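Sorting Soft Plastics for the Paewai Collection Point

Residents of Paewai and Prikcombe may bring soft plastics to the collection point during normal opening hours. Material should be prepared at home, as there is no space for sorting on site.

Begin by separating soft plastics from rigid ones. A plastic counts as soft if it can be scrunched in the hand and does not snap. Bread bags, crisp packets, film lids and carrier bags are all accepted. Pots, trays and bottles belong in the household recycling bin.

Empty each item fully and shake out any crumbs. Greasy packets should be rinsed in cold water and left to dry — damp material spoils the rest of the bale.
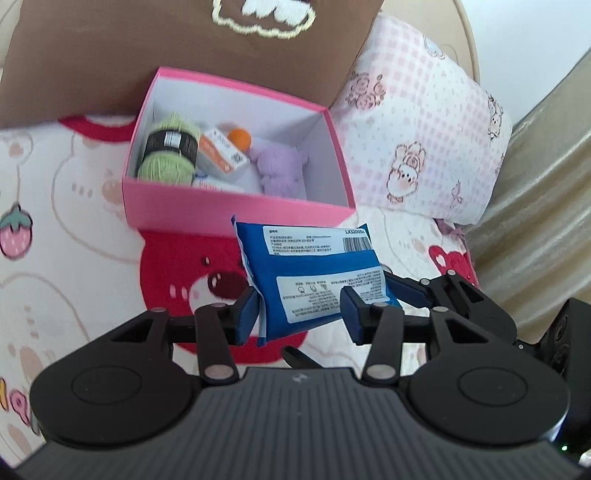 Labels and paper inserts must be removed before items are bagged. Cut away zip strips and rigid spouts, which go in general waste. Colour makes no difference to sorting, so a blue packet may go in with clear film. Items as crumpled as the blue one shown should be opened out by hand and pressed flat, so that anything left inside can be found.

Place the prepared plastics in a clear sack and tie it loosely. Each household may leave 2 sacks per visit. Sacks containing nappies, foil or food will be returned.

Businesses must register before their first delivery. Applications are handled by Reshma Baloyi at the Udville office, extension 423.

Page last revised May 23, 2021.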